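Botellas de plástico en los hogares del barrio de Seltov
Trabajo final de la asignatura Medio Ambiente y Sociedad
Instituto Skosunar
Autores: Ismail El Idrissi y Tassanee Luangrath
Entregado el 21 de mayo de 2019

1. Introducción

Seltov es un barrio de 3000 habitantes con dos zonas diferenciadas: los bloques junto a la avenida y las casas bajas de la parte alta. Los contenedores amarillos están casi todos en la avenida. Queríamos saber cuántas botellas de bebida se gastan en las casas y qué se hace después con ellas. Empezamos a preparar el cuestionario en diciembre y el recuento se hizo en primavera.

Nuestra hipótesis era que las familias que viven lejos de un contenedor amarillo reciclan menos. También pensábamos que la mayoría de las botellas serían de refresco.

2. Método

Participaron 50 hogares durante cinco semanas. A cada uno se le entregó una hoja con cuatro columnas: tipo de bebida, tamaño de la botella, lugar de compra y destino del envase. Las hojas se recogían al final de cada semana. Solo se apuntaban botellas de plástico; los bricks, las latas y el vidrio quedaban fuera.

Hubo dudas con las botellas que se rellenan. Acordamos anotarlas una sola vez, el día en que se tiraban. Las botellas compradas y consumidas fuera de casa no se contaron, aunque en algunas hojas aparecían y tuvimos que quitarlas.

Al terminar hicimos una entrevista corta en los hogares que aceptaron. Preguntamos dónde guardan los envases vacíos, quién los baja y si separan el tapón.
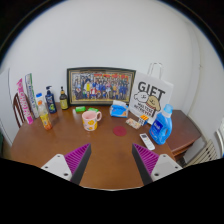
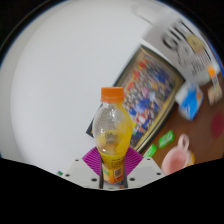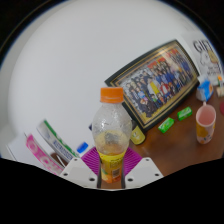 Figuras 1 a 3. Fotografía de grupo enmarcada sobre una mesa (1) y botella con tapón naranja (2 y 3).

3. Resultados

Se registraron 774 botellas, lo que da una media de tres por hogar y semana. Algo más de la mitad eran de agua, sobre todo de tamaño grande. Después venían los refrescos y, por último, los zumos y otras bebidas. La segunda parte de la hipótesis, por tanto, no se cumple.

En cuanto al lugar de compra, el supermercado Wedton aparece en la mayoría de las hojas de la avenida. En la parte alta se compra más en la tienda Tripathi, y las botellas suelen ser individuales.

La distancia al contenedor sí parece influir. En los bloques casi todas las botellas se anotaron con destino «contenedor amarillo». En las casas bajas había muchas más en la columna «basura general». Varias personas mayores dijeron que bajan los envases cuando viene un familiar en coche.

El tapón se separa en pocos hogares. Los que lo hacen lo guardan para la recogida de tapones del centro de salud.

4. Problemas encontrados

En la tercera semana faltaron algunas hojas y las rellenamos por teléfono, así que esos datos dependen de la memoria de las familias. La columna del tamaño se entendió mal: unos pusieron «grande» y otros los litros. No hemos usado ese dato salvo en el caso del agua.

La muestra tampoco es aleatoria. La mayoría de los hogares son de compañeros del instituto o de vecinos suyos.

5. Conclusiones y propuestas

El agua embotellada es el principal origen de botellas en los hogares estudiados. En las entrevistas el motivo más repetido fue el sabor del agua del grifo. Proponemos instalar un contenedor amarillo en la parte alta, junto a la parada del autobús, y repetir el recuento pasado un curso con la hoja corregida.

Anexo I: modelo de hoja de recuento
Anexo II: preguntas de la entrevista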